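**To:** Adom Ackah
**Re:** Gripper comparison, progress to end of April
**Status:** behind on the arm tests, on budget, conclusions weaker than I'd like

Adom, you asked for a straight answer on whether we should standardize on the Taltier hand-held gripper before the next round of spending. My answer is not yet. The numbers look better than they did in the last report, but I don't trust all of them, and I'd rather say so now than after the order goes in.

## What we set out to do

The Gyamfi project needs a large set of recorded kitchen tasks: opening appliance doors, pressing buttons, putting small things in and taking them out. We had two ways to record them. One is the Lurkov arm, driven remotely by an operator. The other is the Taltier, which a person simply holds and uses. Taltier's pitch is that hand-held recording is so much faster that the arm only needs to come out at the end, to check that what was learned carries over.

The plan was 600 recordings with each method on the same set of tasks.

## Where we are

| | Recorded | Usable after review |
|---|---|---|
| Taltier, hand-held | 600 | 337 |
| Lurkov, remote | 200 | 114 |

Hand-held recording is faster. I won't argue with that. We finished the full 600 while the arm was still at a third of its quota, and the arm lost a week to a bad wrist joint.

The usable rate is where I part ways with the sales material. The two methods come out within a point of each other, 56 percent against 57. I had been told to expect the hand-held recordings to be much cleaner, and they aren't. Most of the rejected ones failed on tracking: the software lost the finger tags for long enough that we couldn't say how far open the jaws were. The next biggest group was operators moving too fast. People holding a light tool move like people, and the arm can't keep up with that when we try to play the motion back.

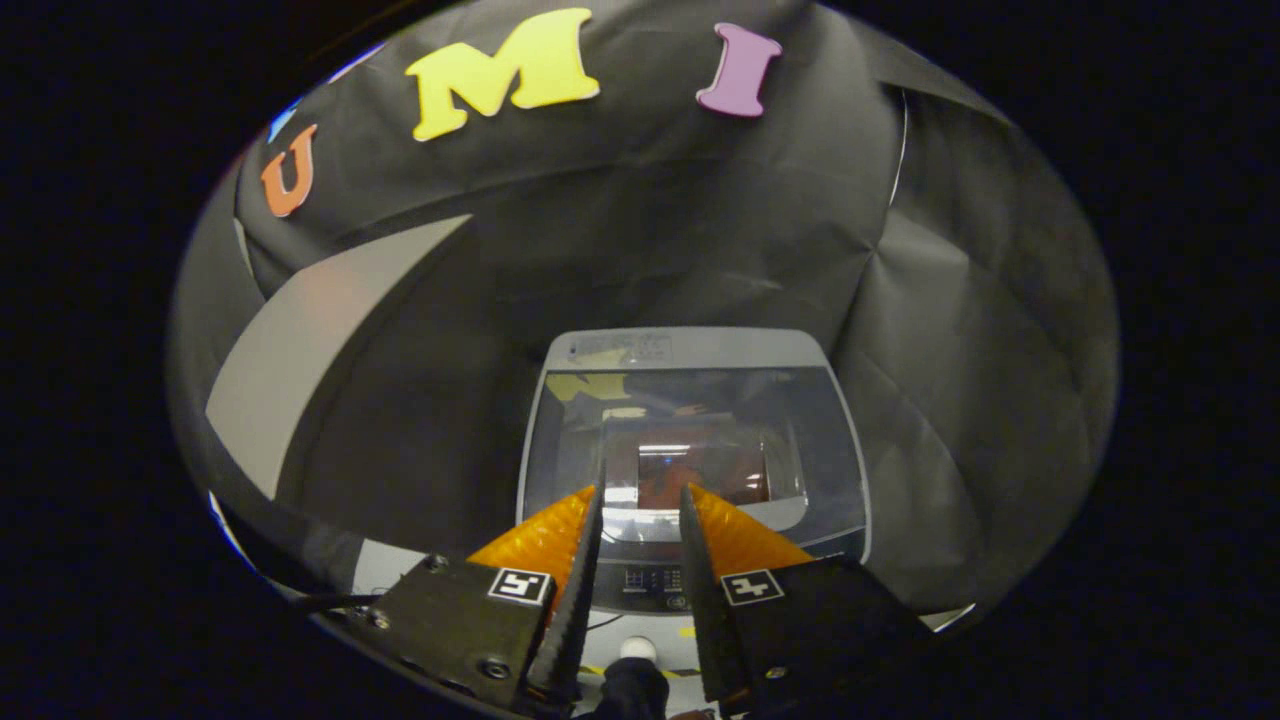 Small controls are still the hardest part of the task list. A door is forgiving, and you can come at it from several angles. A button needs one finger in the right place, and both grippers were built to pinch. Our operators ended up pressing with the tip of one closed finger, each in their own way, so we now have several styles of button press in the set. I don't know yet if that is useful variety or just a mess. The Flestitura team, who will train on the data, say they can work with it. They also said that about the first batch, and we had to redo that one.

## The wide lens

The wide lens on the Taltier was the feature I most expected to dislike. It bends everything, and reviewers complained about it during their first few days. It does keep both fingers and the target in view for most of a reach, which the narrow wrist camera on the Lurkov does not do. I've stopped objecting to it. I still want a proper calibration check between sessions, and right now we only do one when somebody remembers.

Light matters more than we planned for. Shiny appliance fronts throw reflections, and the reviewers flagged a good number of recordings where they couldn't tell a reflection from a real edge. We tried brighter lamps and got more glare. We tried dimmer ones and lost the tags. The current setting is a compromise that I wouldn't defend too hard.

## What I don't believe yet

- **The claim that fingers wear evenly.** We changed one pair early and kept no record of how many grasps it had done. That is our own fault, and it means we can't say anything about wear in this report.
- **The transfer result.** The Lurkov has replayed only a handful of hand-held motions, all picked by the person who recorded them. I've left that result out of the table on purpose.
- **Cost per usable recording.** The figure in Taltier's proposal leaves out review time. Ours is mostly review time. I'll send a figure once the arm side is finished, so that both are worked out the same way.

## Next period

1. Finish the remaining 400 arm recordings. The replacement joint is in and has held up so far.
2. Rerun the button tasks with one agreed way of pressing, on both grippers.
3. Replay a random draw of the 337 usable hand-held recordings on the arm, chosen by script.
4. Log finger changes on the sheet by the door, with initials.

## What I need from you

Please hold the bulk order until item 3 is done. If the discount runs out in the meantime, I'd let it go. I'd also like approval to move the unspent travel money to reviewer hours. The review queue is what is slowing us down, and a second gripper would only make it longer.

Raw review sheets are in the shared folder. The reject codes changed partway through, so read the first tab before comparing anything across batches.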